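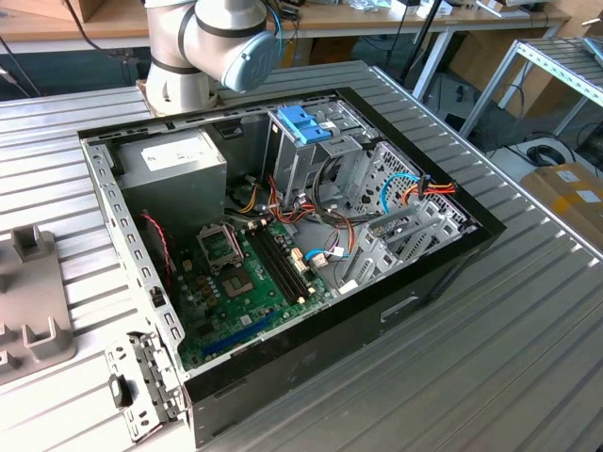
2021-08-27

Friday, and I'm writing this with a sinkful of dishes behind me, which is a bit rich given how I spent the day. We've been at Plament all week trying to find out if an arm can do the fiddly bench jobs, and today was the old desktop tower, side panel off and power cables all over the place. I could strip one of those half asleep! The arm needs 2 minutes to think about a RAM stick.

I do like it, though. It never gets bored and it never drops a screw and swears (me, 9 times before lunch). But cables are its misery – they flop wherever they please, and every one flops differently. Same trouble as laundry, when you think about it. The Fotier lot reckon they'll have towels folded by Christmas and I'll believe it when I see my own linen cupboard.

We use cookies to improve your visit. Accept | Manage settings

Rode the tram home through Clurkwood arguing with myself about it, and got nowhere much. 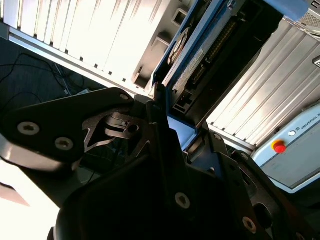

So would I let one loose in my kitchen yet? Maybe to wipe a bench, if I'd cleared it first, and by then I may as well wipe it myself.

Back in on Monday with the Sowa grips, softer ones, my favourite colour too. Must remember to buy dish soap.

3 comments | 2 shares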